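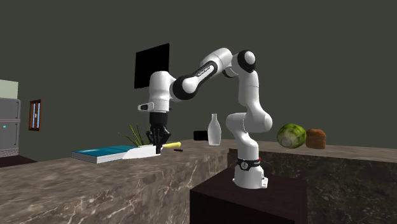
How do you teach a robot to pick up a kitchen knife?

Mostly, you pick it up for the robot, over and over, using a controller that moves the arm as you move your hand. Each go is recorded, and the recordings are what the robot learns from. Some people take hold of the arm and push it through the job instead, which is quicker to learn and harder on the shoulders.

The Patient Hand

12/28/22

I have been cooking for myself since I left home and had not, until last month, found it difficult to put a knife down. I now find it very difficult. I find it difficult in a kitchen with a watermelon in it, and a loaf of bread, and a thick teal book lying flat on the worktop where no cook would leave a book, and I find it difficult in front of people.

The people work for Plestomon, a small firm above a carpet shop in Graton, and the kitchen is on a screen. So is the arm, a white and black one bolted to a dark pedestal between two stretches of stone counter. What I hold is real enough: a grey handle on a jointed stalk, clamped to a desk, with a trigger for the gripper. Move the handle left and the arm goes left. Squeeze, and the black fingers close. A child could do it, and I was told, a little too readily, that several had.

My teacher was Audrey-Anne Kennedy, who runs what the firm calls demonstrations. She used to teach people to drive, and has kept the voice.

"You're going to want to rush the last bit," she said. "Everyone does. Come down slowly and stop when you think you're nearly there. Then come down some more."

The knife lay near the edge of the counter, white blade one way, pale yellow handle the other. The trick, if you can call it that, is where to take hold of it. Too far along the handle and the blade dips as you lift. Too far along the blade and you have taught a machine to grab knives by the sharp end, a habit Kennedy would like to keep out of people's homes. You aim for the place where the two meet. From most angles you can't see that place, because the gripper you are aiming is in front of it.

My first try pushed the knife under nothing and off the edge. My second took a firm grip on air. On my third I moved the book.

"Keep that one," said Kennedy to the young man at the next desk.

I had assumed the bad ones went in the bin. Some do. But a robot that has only ever seen things go well has no idea what to do when they don't, and so a few of the wobbles are kept on purpose, so long as the person at the handle notices the wobble and puts it right. A clean failure is useless. A failure that somebody rescues is worth having. I rescued very little that morning, but I was pleased to hear that there was a market.

The task I'd been given had 50 demonstrations against it on the whiteboard, and the day's first operator had done 11 of them before I arrived. She was called Mladenović, she was eating a satsuma, and she had the lightest touch on a handle I have ever seen. Watching her work the arm was like watching someone butter toast. Down it came, wrist upright, fingers either side of the knife, a squeeze, a lift, and over. Then she pressed a pedal and the whole kitchen put itself back as it had been, apart from the knife, which came back a little to one side, turned by a few degrees.

That small shift is the point of the thing. If the knife were always in the same spot, the robot would learn the spot and nothing about knives. So the software nudges it every time, and will change the light or slide the plant over if asked. What it can't do is decide how a person would go about the job. For that it needs Mladenović, or, on a slow day, me.

There are other ways. Down the corridor is a real arm of the kind you teach by leaning on it. You press a button on the wrist, the joints go slack, and you walk it through the movement like a parent helping with a first forehand. I took to this at once. It is slow, though, and your own arms are in the way of the cameras, and after a while you start to feel that one of you is being led and it may not be the robot. Kennedy likes it for wiping and for drawers, where you want to feel the push. For picking things up she prefers the handle.

Whether any of the screen work carries over to a real worktop is the argument that keeps everyone busy. Her colleague Muston thinks it carries over well enough if you add real recordings at the end. He also thinks people fuss too much about how the pretend kitchens look. He may be right. The bread is very brown and the watermelon very round, and the arm has no opinion on either. But a knife on a screen doesn't skid the way a knife does, and there is no weight in the handle when you lift it. You are picking up a picture of a knife and hoping that the habit sticks.

By the afternoon I had some habits of my own. I'd stopped holding my breath. I had learned to bring the arm in high and let it hang there for a moment, pointing straight down, before doing anything I might regret. Kennedy told me off for the hanging. A pause looks sensible to a person, but the robot can't tell thinking from doing, and if I stop for two seconds over every knife it will stop for two seconds over every knife too, with nothing going on behind the pause at all.

This bothered me more than it should have. I had supposed I was passing on a skill. I was also passing on my dithering, my slight pull to the right and a flourish at the end of each lift that I had no idea I was doing until she played it back. Operators here can spot each other's recordings with the names taken off. Mladenović's are short. Muston's, apparently, all begin with a little circle.

They are going back to the knife in January, with a new gripper and a longer list of tasks. My own contribution stands at 54 attempts, of which Kennedy has agreed to keep nine. She has asked whether I would like to come in again and try the drawers.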